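Zisilano will now rent you a robot by the month, wheels and two hands included

Zisilano, the Zorville outfit that spent the past few years selling grippers to people who already owned robots, has decided to go after people who don't. Its new rental plan, called Brevanberg, puts a wheeled machine with a pair of fingered hands on your floor for a monthly fee, along with a technician who stays until it stops embarrassing itself.

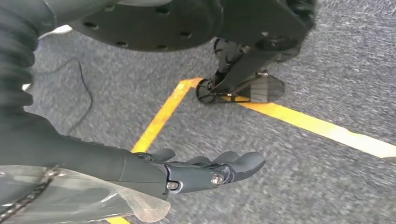
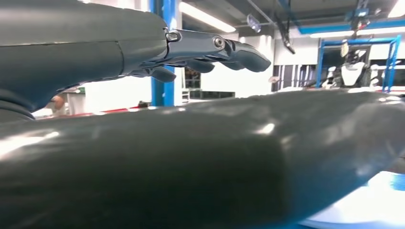 The minimum term is 14 weeks. The fee covers the robot, spare fingers, remote support on business days and up to 20 hours of training, during which your staff steer the arms by hand and the software takes notes. Electricity is yours. So is the floor tape, which the contract mentions twice.

Myroslav Lytvynenko, who runs the rental side, says the company got tired of watching buyers spend a fortune on a machine and then park it next to the copier. "With a lease they at least have to look at it once a month, when the bill comes," he said. He would not give a price over the phone, other than to call it "less than you're thinking," a claim that depends a good deal on the caller.

What the robot does for the money is a narrower subject. The brochure lists 201 tasks. A closer reading shows that a healthy share of these are the same task with a different object, and that "place cup" and "place cup (other side)" are entered separately. Lifting is limited to light items, stairs are out, and thick carpet is described as "under evaluation."

Early customers seem to have made peace with this. Manju Goel manages the returns room at Chowdhury, a mail-order housewares seller that took four of the machines in December. Hers open flaps, pull out the contents and set them on a bench for a person to inspect. She says they are slower than her slowest employee and have yet to ask for a different shift. The hands are the good part, in her view. The app is not, and it logged her out twice while she was explaining this.

Fingers wear out, and the plan allows for replacements as needed, shipped overnight. Anything beyond the wrist means a technician's visit, and visits outside Zorville carry a travel charge.

Zisilano is taking orders now, with delivery in the order deposits are received. Renters who want to keep the robot at the end of the term can put half of what they have paid toward buying it. Those who don't are asked to save the crate.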